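Comusa Kitchen and Packing, Mimside site
Staff meeting on the portioning arms: minutes

Category: Site meetings / Workplace changes
Last updated: January, by B. Luo

Present: Damian Kälin (site lead, chair), Baoshan Luo (minutes), Ruwan Barua (automation), Anum Shaikh (staff representative), Jianhua Tang (portioning line, early shift). Six colleagues from both shifts also attended and are named only where they asked for it.
Excused: the quality office.
Start: 2:10 p.m., in the canteen.

1. Minutes of the last meeting

The minutes were accepted with one correction. Under item 4 it was written that the early shift "agreed" to the new break plan. Anum asked to change this to "was informed of" the new break plan. Damian had no objection. Baoshan has changed it in the folder.

2. Where we are with the two arms

Ruwan reported on the bench in Room 13. The two-arm station from Trnka has been installed there since the autumn. It is still a training bench and does not produce anything for customers. The work at the moment is the small-portion task, that means picking up a spoon, taking an ingredient from one dish and putting it in a bowl. The ingredients are replaced by small cubes, so that no food is wasted during the exercises.

The arms learn from people who guide them. In each training session a colleague from the line does the task through the hand controls, and the recording is used later by Tetik, the software. Ruwan said that the quality of the recordings depends very much on who is guiding. Recordings made by his own team were tidy but slow, and they did not look like the way the portioning people work. Since Jianhua and two others started to guide, he is more satisfied.

The target for the first stage is 1000 good recordings of the spoon task. Damian asked what "good" means here. Ruwan answered that a recording is good when the spoon is held in a stable way, when nothing is pushed off its place, and when the person guiding did not have to start again. A recording with a mistake is not deleted. It gets a different label, and it is also useful.
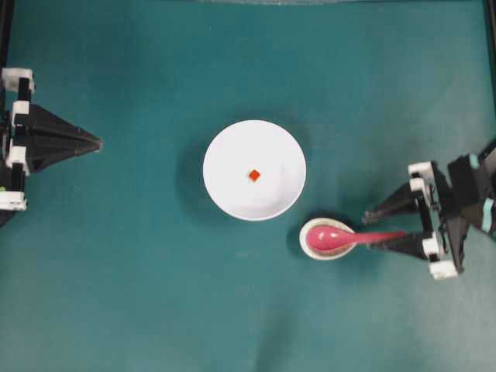
Jianhua then spoke about the spoon, which in his opinion is the most difficult part. A person takes a spoon without thinking and turns it a little between the fingers until it is right. The gripper has two fingers and does not feel the handle in this way. If it takes the handle too far back, the front becomes heavy and drops. If it takes it too near to the dish, the fingers can touch the rim. He has learned to approach from the side and to stay low. He wrote this on one page for the next people who will guide, and he will put the page on the wall in Room 13.

A colleague from the late shift asked why both arms are needed when the task uses one spoon. Ruwan explained that the second arm will hold or move the bowl in a later stage. In the present stage it often only waits. He prefers that people get used to both hand controls from the beginning. The colleague said that her left hand becomes tired from doing nothing in the control, and she would like to be allowed to put it down. Ruwan will check if the control can be parked safely.

3. What changes for the portioning line

Damian repeated what he said in the letter to staff. No position on the portioning line will be cut because of the arms during this year. The small portions (spices, garnish, sauce powder) are the part of the work where most complaints about wrists and shoulders come from, and this is the part which the company wants to move to the arms first. The large portions and the tray closing stay with people.

Anum thanked him for this but asked what will happen after this year. She said that people do not sleep better from a promise that has an end date. Damian answered that he cannot give a longer promise from his position. He will ask the head office for a written statement and bring the answer to the next meeting, also if the answer is not pleasant.

There was a longer discussion about rotation. Today everyone on the line changes place every 40 minutes. The small portions are hard for the wrists, but they are also the only place where a person can sit. If the arms take this place, the seated place disappears. Two colleagues who have trouble with their knees said that this is a serious problem for them. Damian admitted that it was not considered in the plan. It was agreed that a seated place must exist on the line before any arm goes into production. Anum asked to have this sentence in the minutes exactly so, and it is.

4. Guiding hours and pay

At present the guiding is done in normal working time, and the line is one person short during the session. The late shift feels this more than the early shift. Jianhua said that he comes back from Room 13 and finds his colleagues behind with the trays, and this makes a bad feeling on both sides, although nobody says it loudly.

Damian proposed that a replacement from the pool is booked for every guiding session. Ruwan agreed to plan the sessions one week ahead, because the pool needs this notice. Sessions without a replacement will be canceled.

On the question of pay, Anum brought the wish of the staff that guiding counts as trainer work, with the same supplement that is paid for introducing a new colleague. Her argument was that the person is teaching, and it should not matter if the one who learns is a machine. Ruwan supported this. Damian found the argument fair but said the supplement is defined in the house agreement as "training of employees" and he cannot stretch the word alone. He will speak with personnel. Until there is a decision, the hours are written down under cost number 2201, so that they can be paid later if the answer is yes.

Jianhua asked that hours which are already done are included. Damian said yes to this point, as long as they are in the session book. Ruwan confirmed that the book is complete.

5. Recordings and privacy

Some colleagues are worried that the recordings can be used to compare people. Ruwan said that the camera over the bench looks down at the work surface and the arms. However, the session book shows who was guiding at what time, so in theory it is possible to connect a slow recording with a name.

Anum asked for a clear rule. After discussion the following was agreed:

- Names stay in the paper session book and are not entered in Tetik.
- The paper book is kept in the office of the staff representative, and it is used for paying hours and for nothing else.
- Speed in a guiding session is not discussed in the yearly talk with the supervisor.

Ruwan mentioned that the supplier can also see the recordings for support. He does not know how long they are kept there. He will ask Trnka in writing.

6. Who wants to learn more

Ruwan is looking for two people from the line who would like to learn the daily care of the station: switching on and off, cleaning, checking the fingers for wear, and first help when the arm stops. The course is four half days. It is open to both shifts and no technical school is required. Good reading of English is helpful, because the manual is not translated.

One colleague said that the English of the manual is the reason why people do not put their name on the list. Baoshan offered to make a short version in simple words, together with Jianhua, if two afternoons are given for it. Damian agreed to the two afternoons.

The list hangs at the canteen door until the end of the month. If there are more than two names, the choice is made by Damian and Anum together.

7. Other points

The floor mat near the door of Room 13 has a lifted corner. Ruwan will have it fixed.

The late shift asks that the lights in the corridor stay on until 10:30 p.m. Damian will pass it to the building office.

The coffee machine was mentioned again. No new information.

Tasks

Damian: written statement from head office on positions after this year; supplement for guiding hours; corridor lights.
Damian and Anum: proposal for a seated place on the line.
Ruwan: session plan one week ahead; parking of the left control; question to Trnka about storage of recordings; floor mat.
Jianhua: page about holding the spoon.
Baoshan and Jianhua: short manual in simple words.
Anum: takes over the session book.

End: 3:45 p.m. The next meeting is in February, same room. Points for the agenda please to Baoshan.

3 comments | 11 people marked this as read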